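Dormitorio > Camas y somieres > Opiniones

Cama individual Aerts, nueve meses después

Escribo rápido que tengo la cena al fuego. Compramos la Aerts para el cuarto pequeño, la de 90 de toda la vida. Dudábamos con la Metside, más barata, pero el somier venía aparte y al final se iba casi a lo mismo.

Montaje: 2 horas, una persona. Instrucciones regulares, el paso 9 está al revés en la hoja (o lo leí yo al revés, que tambien puede ser). Llave allen incluida, malísima. Usad la vuestra.

Madera de pino, color miel, sin florituras. Cabecero bajo, de los que apenas abultan — era justo lo que buscaba. El colchón lo pusimos azul, un Nernar de firmeza media. Bien, sin mas. 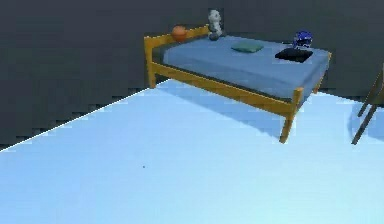

Lo que menos me gusta

Cruje. No siempre, pero cuando hay calefacción sí. Apreté los tornillos en julio y se calló una temporada. Luego otra vez. Un poco de cera de vela en las uniones y mejor.

El barniz se marca con nada. Un vaso, una noche, cerco para siempre.

Envío

Con Murico. Dijeron viernes y vino el viernes, pero a las nueve de la noche y hasta el portal. Los bultos pesan, pedid ayuda.

Precio

Casi 600 euros con el colchón. Vi una parecida en tienda por 900 y no le encontré la diferencia. ¿La volvería a comprar? Sí, para invitados o para un crío. Para dormir yo todos los dias, no sé, buscaría algo que sonara menos.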